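Chapter 4
Waves You Can Cook With

Before you read
Think about the last thing you heated up in a microwave oven. Was it hot all the way through? Were the edges bubbling while the middle stayed cold? Write down what you remember. You will come back to your notes in Section 4.3.

Amarachi Odukoya was making soup for her sister on a Monday night when she ran into a puzzle. She poured two equal servings of leftover lentil soup, one into a thick ceramic bowl and one into a thin plastic tub. She heated each one for 2 minutes on the same setting. The soup in the tub came out steaming. The soup in the bowl was only warm, but the bowl itself was almost too hot to hold! Same soup, same oven, same time. So where did the energy go?

That is a wonderful question, and by the end of this chapter you will be able to answer it. You will also be able to explain why a frozen burrito can burn your tongue and chill your teeth in a single bite, why metal forks and microwaves are a bad match, and why the light from a candle and the energy that warms your oatmeal are really close cousins.

Let's start with the cousins. In Chapter 3 you studied waves on a rope and waves in water. Both of those need something to travel through. Take away the rope and there is no rope wave. Electromagnetic waves are different. They can cross empty space, and they do it at the fastest speed anything can go. Sunlight does this every morning on its way to your window. Radio signals do it too, and so do X-rays, and so do the waves in the kitchen.

All of these belong to one big family called the electromagnetic spectrum. What makes one member of the family different from another is its wavelength, the distance from one crest to the next. Visible light has a wavelength so small that you could fit more than a thousand of them across the thickness of a dime. The microwaves used for cooking are giants next to that. Each one is a little more than 12 centimeters long, close to the width of a grown-up's outstretched hand. Try to picture a wave that size passing through your dinner.
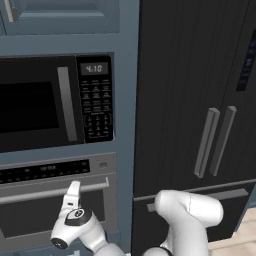

Figure 4.1 A microwave oven built into a kitchen cabinet. The window in the door is dark.

Look closely at the door of a microwave oven the next time you are near one. Many have a metal screen set into the window, full of tiny holes. The holes are large enough for visible light to slip through, so you can watch your popcorn, but they are far too small for a wave 12 centimeters long. To the microwaves, that screen might as well be a solid wall. They bounce off it and go back to the food. Isn't it great that a sheet with holes in it can be a window to one kind of wave and a mirror to another?

Now for the heating itself. Water molecules are slightly lopsided. One end carries a bit of positive charge and the other end a bit of negative charge, and a microwave pushes and pulls on those charges. As the wave passes, the molecules try to turn and line up with it, but the wave keeps flipping direction, billions of times each second. The molecules twist, bump their neighbors, and pass energy along. You already know from Chapter 2 what we call it when the molecules in a substance move faster on average. We say its temperature has gone up.

Different materials take in this energy in different amounts. Water takes in a lot. Many plastics take in very little, and so do most kinds of glass. Some ceramics, depending on the clay and the glaze, take in quite a bit (remember the soup bowl!). Ice is an odd case. Its molecules are locked in place and can't turn freely, so it soaks up far less microwave energy than liquid water does. Once a small patch of a frozen dinner melts, that patch starts heating quickly while the ice beside it lags behind. Keep this in mind when you get to the burrito problem on page 82.

In this chapter you will
Compare electromagnetic waves with the mechanical waves in Chapter 3.
Use wavelength and frequency to place a wave on the electromagnetic spectrum.
Explain how microwaves transfer energy to water.
Predict which materials will reflect, absorb, or transmit a given wave.

Words to know
absorb, electromagnetic spectrum, frequency, reflect, standing wave, transmit, wavelength

Warm-up: The Shadow Test
Work with a partner. You will need a flashlight, a sheet of waxed paper, a square of aluminum foil, and a piece of clear plastic wrap. Darken the room. Hold each material between the flashlight and a wall, and record what happens to the light on both sides of it. Which material transmits the most light? Which one reflects the most? Does the waxed paper do just one thing, or more than one? Keep your table of results, as you will add a column to it in Section 4.2 when we trade visible light for radio waves.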